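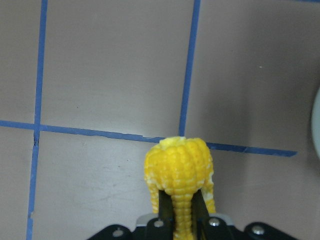
1 November 2022 – grasp planner, wrist camera branch

Continued with the width estimate. Yesterday evening I merged the new segmentation head from Farzana and today was the first full day with it on the arm. Short version: the mask is good, the width we calculate from the mask is not good, and the slip check is confused by anything that hangs.

Setup. Planner is Winavby at the commit before the rename, because the rename breaks the launch files and Khurram has not fixed them yet. Camera calibration is the old one from February. I know we should redo it. I checked the reprojection on the tape crossings and it was acceptable near the center and worse toward the corners, so for objects held between the fingers I do not expect it to matter.

The corn piece is the hard one in the food set. The crown is wide and the part below it is narrow, and the loose strips of kernels stay outside the fingers on both sides. The mask takes crown, stem and strips as one object, and this is correct as a mask. But the planner takes the widest row of the mask and sends this as the pre-grasp opening, then it takes the centroid as grasp height. With this shape the centroid falls too near to the crown. I ran 24 attempts with the default rule. The plan was accepted in 13 of them, the rest were rejected with "opening exceeds limit" before the arm moved at all. So most of the problem is not in control, it is only arithmetic on the mask.

What I changed:
Width is now computed per row, then smoothed over a short window. The planner looks for a local minimum under the widest part, and if there is one, it proposes the grasp there. If there is no minimum it falls back to the old rule. The function is neck_search in the planner utils. It has two parameters and both of them have bad names, sorry, I will rename them when the tests are written.

The second change is in the slip check. It compares the mask inside a fixed window before and after the lift, and if the overlap goes down it reports slip. Strips that hang outside the fingers can swing a little, the overlap goes down, and we get a slip report when the object is still held. I limited the comparison to the region between the two finger masks. Finger masks are static for each opening value so we can read them from a table – no need to segment them each time. The table has an error at very small openings (left and right are exchanged). It took me almost one hour to find this.

Shoaib asked if the blue tape can disturb the segmentation. I looked for it specially. When the crown is over the horizontal strip, the top border of the mask is sometimes rough by a few pixels, but I see the same roughness over plain table. In the dark area on the right side I am less sure. I did not test enough there, and the exposure setting is still automatic, so one result does not say much about the next one.

Timing: neck_search adds 2 ms, no complaint. The complete plan call is 43 ms on the bench computer, without the logging. With the logging it is much slower and I suspect the image writer is blocking. Laiba had the same in Storeo and she solved it with a separate queue. Ask her for the branch.

Open points
– Pale broken end of the cob: the mask sometimes loses it. For the width it does not matter, for the object height it does. Farzana wants examples, I put them in the shared folder under "corn_top".
– The fallback rule is silent. It should write a line in the log when it is used, otherwise we can not know which rule made the grasp.
– Force limit for soft items is one constant for everything. Valter thinks it should come from the object class. I agree but not this week.
– Redo the 24 attempts with the new rule, same start poses, exposure fixed.

Launch files: Khurram says tomorrow before lunch. Until then please do not pull main on the bench computer.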